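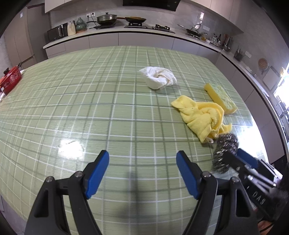 강을 건너는 일

내가 드라베렌(Draveren)에 도착한 것은 3월이었다. 강에는 아직 얼음이 있었다. 버스 기사는 나를 다리 앞에 내려 주고, 여기서부터는 걸어가야 한다고 손으로 설명했다. 나는 그 나라 말을 그때 네 마디밖에 몰랐다. 안녕하세요, 고맙습니다, 얼마입니까, 그리고 소금.

왜 소금이라는 단어를 배웠는지 지금은 기억이 나지 않는다. 아마 책의 첫 장에 그 단어가 있었을 것이다.

나는 나룻배 사무소에서 일하기로 되어 있었다. 다리는 사람만 건널 수 있었고, 짐과 가축은 배로 건넜다. 사무소의 주인은 나이가 많은 여자였다. 그 여자는 나의 편지를 두 번 읽고, 안경을 벗고, 나에게 장부를 주었다. 장부는 내가 생각한 것보다 무거웠다.

"글씨를 쓸 줄 압니까?" 하고 그녀가 물었다. 나는 그 말을 이해하지 못했지만 고개를 끄덕였다. 그녀는 내가 이해하지 못했다는 것을 알았고, 그래도 연필을 주었다.

일은 어렵지 않았다. 배가 떠날 때마다 무엇이 건너가는지를 적는 일이었다. 밀가루, 양, 의자, 문짝, 종. 처음에는 단어를 몰라서 그림을 그렸다. 양은 쉬웠다. 밀가루는 자루로 그렸는데 감자도 자루로 그렸기 때문에, 첫 달의 장부에는 무엇이 밀가루이고 무엇이 감자인지 알 수 없는 줄이 많다. 주인은 그것을 보고 한 번도 화를 내지 않았다. 다만 저녁에 내 그림 옆에 맞는 단어를 작은 글씨로 써 놓았다. 아침이 되면 나는 그 단어를 소리 내어 읽었다.

배는 아침 여섯 시에 처음 떠났다. 건너편은 추르나우(Zurnau)라는 마을이었다. 거기 사람들은 같은 말을 하지만 끝을 길게 늘였다. 뱃사공은 추르나우 사람이었고, 그래서 내가 그에게서 배운 단어는 모두 끝이 길었다. 주인은 내가 말할 때마다 웃음을 참았다. 나는 한 사람 안에 강의 양쪽이 다 들어와 있는 것 같아서 조금 부끄럽고 조금 기뻤다.

여름에 한 남자가 와서 관을 건너보내 달라고 했다. 빈 관이었다. 그의 아버지가 추르나우에서 죽어 가고 있다고 했다. 아직 죽지는 않았다고, 남자는 두 번 말했다. 나는 장부를 펴고 관이라는 단어를 찾았지만 나에게는 그 단어가 없었다. 그래서 긴 상자를 그렸다. 남자가 내 어깨 너머로 그것을 보았다.

"뚜껑도 그려 주십시오." 그가 말했다.

나는 뚜껑을 그렸다. 뱃삯은 45였다. 남자는 동전을 하나씩 탁자에 놓았다. 주인이 안에서 나와서 동전을 모두 그의 주머니에 다시 넣었다. 둘은 아무 말도 하지 않았다. 배가 떠난 다음에도 주인은 오랫동안 문 앞에 서 있었고, 나는 장부에 45라고 쓴 것을 지워야 하는지 몰라서 그대로 두었다.

그날 저녁 내 그림 옆에는 단어가 없었다. 나는 다음 날도, 그다음 날도 그 줄을 펴 보았다.

가을에 남자는 다시 왔다. 이번에는 관도 아버지도 없이 혼자였고, 자루에 사과를 넣어 왔다. 아버지는 살아났다고 했다. 관은 지금 헛간에 있고 그 안에 사과를 보관한다고 했다. 주인이 그렇게 크게 웃는 것을 나는 처음 들었다. 그녀는 사과를 하나 먹고, 장부를 가져오라고 하고, 여름의 그 줄을 찾아서 긴 상자 옆에 천천히 썼다. 나는 그것이 관이라는 단어라고 생각했다.

겨울이 되어 강이 얼면 배는 다니지 않는다. 사람들은 얼음 위로 썰매를 끈다. 장부에 적을 것이 없으니까 주인은 나에게 옛날 장부를 읽으라고 했다. 제일 오래된 것은 100년이 넘은 것이었다. 나는 난로 옆에서 하루에 조금씩 읽었다. 밀가루, 양, 의자. 모르는 단어는 점점 줄어들었다. 그런데 78쪽에서 나는 그림을 보았다. 자루 그림이었다. 그 옆에 다른 사람의 글씨로, 작게, 감자라고 쓰여 있었다.

나는 장부를 들고 부엌으로 갔다. 주인은 수프를 끓이고 있었다. 그녀는 그림을 보고, 자기의 할머니도 스쿠수라(Skusura)에서 왔다고 말했다. 그 마을이 어디인지 나는 물었다. 그녀는 국자로 창문 쪽을 가리켰는데, 창문에는 김이 서려서 밖이 보이지 않았다.

"멀어요." 그녀가 말했다. 그리고 나에게 소금을 달라고 했다.

나는 여름의 그 줄에 대해서도 물어보았다. 긴 상자 옆의 단어가 관이 맞느냐고. 그녀는 수프를 저으면서 아니라고, 그것은 사과라고 대답했다.

나는 소금을 건네고 접시를 꺼냈다.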